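Twin-arm cell at Herora back up after wiring fault

The twin-arm bench cell at Herora's repair shop is running again this month after a fault that cost the site most of October. Boards going through the cell had been failing at the plug stage — 49 of them in one stretch, out of a batch of 400.

Cledwyn Sayce, who looks after the cell, put it down to worn finger pads on one gripper and a camera bracket that had worked loose. Pads swapped, bracket tightened, both arms set up again from zero. Took two shifts. Parts came from Floreck, a day later than promised.

"You chase the software for a week and then find a screw you can turn with your thumb," Sayce said.

The cell handles control boards sent in by Brero, mostly from heating units. One arm brings the plug in, the other steadies the wires or stays out of the way. Getting the two to agree on where the board sits is the slow bit, and it has to be redone whenever a wrist comes off. Sayce now checks it at 7am before the first tray, using the same scrap board every time.
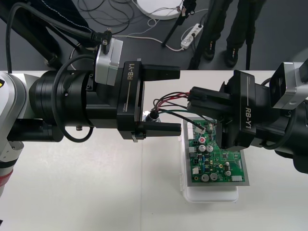

Cycle time is around 86 seconds a board, slower than before the stoppage. Sayce wants it left there untill the new pads have bedded in. Cable loops at the wrists get looked at every 30 hours of running, up from once a month, and any rubbed sleeve is changed on the spot.

A second cell, ordered through Guo, was due in the autumn but has slipped. No new date yet. Brero has been told to expect it's backlog cleared first, with the older heating boards at the front of the queue.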